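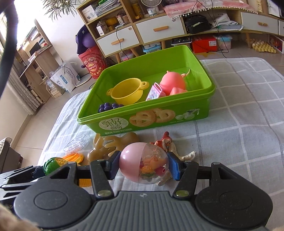 Book 5, page 15

Wednesday, first half of the morning

Toys into tins again, and the egg is in the pads as I start writing, so I may as well begin with the egg. It is the pink and clear capsule one with the little coloured bits inside, and I have grown fond of it over the past weeks, chiefly for the way it has made us write our rules down properly. A round shiny thing has no obvious right way to be held. With the corn or the toy carrot everyone closes on the middle without thinking, but give people the egg and each of them does something different, and then we sit at Durkham on a wet afternoon arguing over whose way was the good one. So I have spent this session going through the good practice sheet line by line with the hand gripper on my wrist, and these are my notes for whoever picks up the book next. Please scribble in the margins, I would much rather have scribbles than silence!

Closing on round things. The sheet says "grasp firmly", and I want to strike that out. Firmly means one thing to me and quite another to somebody at the end of a long shift. My suggested wording: close until both pads touch, pause, then lift. The blue pads have ribs and give a little, and they do most of the work if you let them. A capsule is made to come apart in the middle, after all, and I don't want anyone squeezing one to prove a point. If it does open, stop the take, mark it as an object fault and gather up every last piece before starting again (yes, under the bed as well).

Pausing. We have been asking for 2 seconds at the lift and the same again before letting go. I still like this. It feels dreadfully slow while you are doing it, and I caught myself humming to fill the time, but the Hilleck people who have to cut these recordings up afterwards have asked for it twice now and it costs us very little. Leave as it is.

Layout. The rule from Kasprzak's first draft was that the surface should be "clear except for the task objects". Well, I have been round and round on this one. The whole reason for working in lived-in rooms is that they are lived in, and the cabinet over there with its magazines and its fan and its muddle of black cables is exactly the kind of background we want the learned policy to cope with. So I propose two separate rules where we had one. The surface we work on holds the toys and the containers for the task, spread so that the jaws can come at each of them without ploughing through a neighbour. Everything beyond the bed stays as we found it. No tidying other people's shelves, however tempting, and no shifting things between takes to make it prettier.

There is one exception I would write in, which is breakables. There is an egg carton low down by the storage boxes, with eggs in it, and I would like the sheet to say that real food stays out of reach of the work and is never swapped in for a toy, even for fun. I know how that sounds with a toy egg in the jaws. Write it in anyway.

The tin. Today's container is the green cookie tin, coconut milk flavour according to the front, and in it I have the yellow cooking pot, the purple grapes, the pink juice carton and the pink pig. The pig is rubber and sits at the end with its curly tail, looking very settled. My question for the group is about what "in the tin" means. The old wording only says the object should be "placed inside", and with this many things in there we shall soon be balancing toys on top of other toys. I'd say an object counts as in when it stays put after the jaws have opened and moved away, and leans on nothing outside the tin. If it rolls off, the take is kept and labelled as a miss. We must stop throwing the misses away! Sundarine made that same request in August and we all nodded and then forgot.

Soft and awkward shapes. The amber rubber one with the branches (antlers? a hand? I have been calling it the antlers) needs its own line, and so does the beige coral-shaped one. Suggested: take them by a single branch near the thick part, never across the tips.

Breaks. The sheet allows 20 minutes of handling and then 5 off, and I would keep that and be stricter about it. My thumb agrees.

Still to do after lunch: the carrot slices, which lie flat and are a nuisance, and a fresh copy of the sheet with all of the above typed in. Spare pads want ordering too, will ask at Durkham.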